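Brimari Dash Recorder, Owner's Guide
Section 5: Saving and sharing footage after a traffic stop or crash 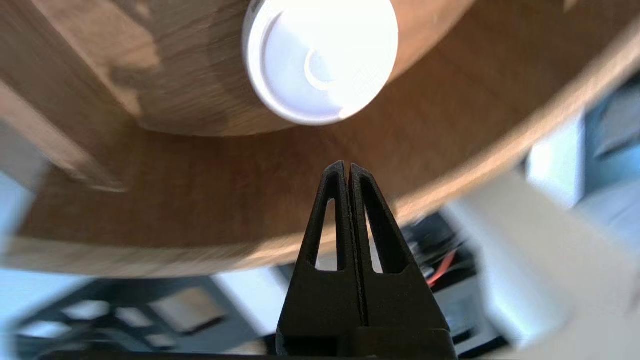 Your Brimari records in a loop, so the oldest clips get overwritten as the card fills up. A standard card holds 195 minutes. If you've been pulled over or had a fender bender, lock the clip as soon as you're safely parked – it only takes a second!

Locking a clip

1. Park and leave the recorder switched on.
2. Press the Lock button once. You'll hear 2 beeps.
3. Check for the padlock symbol next to the clock. The current clip and the one before it are now protected.

CAUTION: Don't reach for the recorder while an officer is at your window. Keep your hands where they can be seen and lock the clip later.

Copying a clip for the police or your insurer

1. Open the Mison app and tap Clips, then Locked.
2. Pick the clip you want and tap Export Original. (Share Small is great for texting family, but it drops the time stamp.)
3. Wait for the bar to reach the end. Keep your phone close to the car.
4. Write the report number in the Notes box. You'll love having this later when you're hunting through a long list.

Note: Export Original makes a second file and leaves the one on the card alone. Hang on to the card until your case is closed, even if the officer has a copy.

Note: Recording sound inside a car is handled differently from state to state. To turn off the microphone, go to Setup, Audio, Cabin.

If the export stops at 78 percent

You have the older app. Update to the version released Sat 1 May and start again from step 1. Thanks to Grigoris Rallis for tracking this one down – great catch!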